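科文顿（Cevton）试验车间参观记：一台取杯机械臂的日常维护

一月份跟同事去了一趟 Cevton 的试验车间，上午九点到，下午四点离开。我们厂准备在包装线上加一个取放纸杯的工位，这次主要想弄清楚一件事：软质夹爪装上以后，平时由谁维护，怎么维护，要花多少时间。样机的节拍和价格另有同事在谈，本文不写。

接待我们的是 Sigrún Bergmann，她负责车间里 6 个工位的调试和检修。进门先换鞋套，手机可以带，拍照要先打招呼。

工位布局

我们看的是靠里面的一个工位，内部叫 Korkitz。一台机械臂固定在台面后侧，控制柜放在台子下面，急停按钮左右各一个。手腕上装了一个小相机，朝着夹爪的方向看，调试人员在旁边的屏幕上就能看到指尖和纸杯的接触情况，不用把头伸进围栏。

线缆从手臂外侧走，用扎带固定，在手腕处留了一段余量。Bergmann 说余量留短了，手腕转到极限位置时会扯到插头，他们去年因此换过两根相机线。现在的做法是每次改动作程序，都先用低速把手腕转满一遍，看线有没有绷紧，再恢复正常速度。

夹爪手指

手指用的是黄色泡沫，表面有一格一格的凹槽，夹东西的时候会跟着变形。供货的是 Kollent，整副拆换，不单卖一根。我问能不能只换磨损严重的一边，回答是可以装上去，但两边软硬不一样，杯子会往旧的那边偏，不如一起换。

更换步骤如下，我们在旁边看了一遍：

先把手臂移到检修位，断开夹爪动力，挂牌。松开手指根部的螺丝，旧手指往外抽。清理安装面，用不掉毛的布擦，不用酒精，怕残留的酒精影响泡沫。装上新手指，先不拧紧，手动合拢，看两个指尖是否对齐，再交替拧紧。最后空合 23 次，重新记录零位。

整个过程用了 11 分钟，其中记录零位最费时间。换下来的手指装袋，写上日期和用途，放进柜子里，以后碰到夹持不稳的问题可以拿出来对比。

零位这一步值得多写两句。泡沫手指刚装上时比较硬，合拢位置和用过一阵以后不同，所以新手指上机后的头一个班要在中途再记一次。我们厂现用的金属夹爪没有这个问题，操作工也没有这个习惯，真要上这种夹爪，交接班表上得加一栏。

日常检查

每班开机前检查一次，表格贴在围栏门上，项目不多：手指表面有没有裂口，凹槽里有没有纸屑，相机镜头是否干净，急停是否有效，气味和声音有无异常。凹槽里的纸屑用软毛刷从里往外刷，不用压缩空气吹。他们试过气枪，纸屑反而被吹到更深的格子里。

相机镜头每天擦一次。镜头位置不做日常调整，只有碰撞以后才重新标定。标定板挂在柜门内侧，用完必须放回原处，板面有划痕就报废。

夹持力的调整

纸杯壁薄，夹紧了会起皱，夹松了会滑。他们的办法是从低往高试，每次只加一小档，直到杯子提起来不下坠为止，然后再加一档作为余量。杯子换批次，或者换一种纸，就要重做。Bergmann 建议把杯口轻微的折痕当作正常现象，杯壁出现明显凹陷才算夹持力过大。这一点我们内部还要讨论，客户对杯口外观有要求，折痕多深算合格，现在没有文字标准。

我们在的时候，他们正用一组白色纸杯做测试，杯子横放着，夹爪捏住杯口边缘。

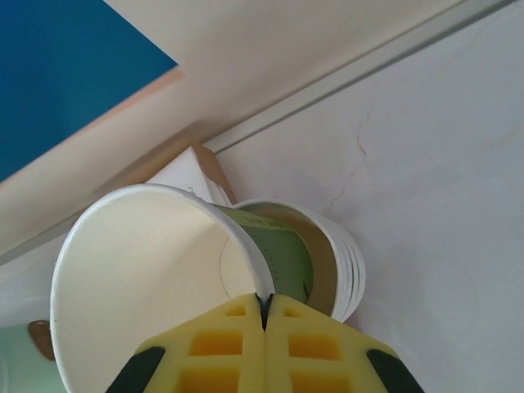
常见故障

记录本可以翻看，最近登记的 100 多条里，属于机械臂本体的很少，大部分跟夹爪和来料有关。

第一类是一次夹起两个杯子。套在一起的杯子之间有时吸得很紧，处理办法是夹住以后先轻微转一下手腕，再往外抽。第二类是指尖合不严，多半是凹槽里卡了东西，或者根部螺丝松动，先清理，再检查螺丝，还不行才动零位。第三类是画面发虚，先擦镜头，再看相机支架。

每一条都要写清楚现象、处理和处理人，不接受只写“已修复”。本子写满后由 Grímsdóttir 资料室存档，电子版每月补录一次。

备件和后续

备件柜里常备手指、相机线、手腕处的扎带和一套安装螺丝。螺丝拆两次就换新的。控制柜滤网每月清洗，晾干后才能装回去，所以滤网也备了一片轮换用。

样品和维护表的空白版已经拿到，放在工艺组的公共文件夹里。手指的使用寿命对方没有给出书面数字，答应整理完更换记录后再发给我们。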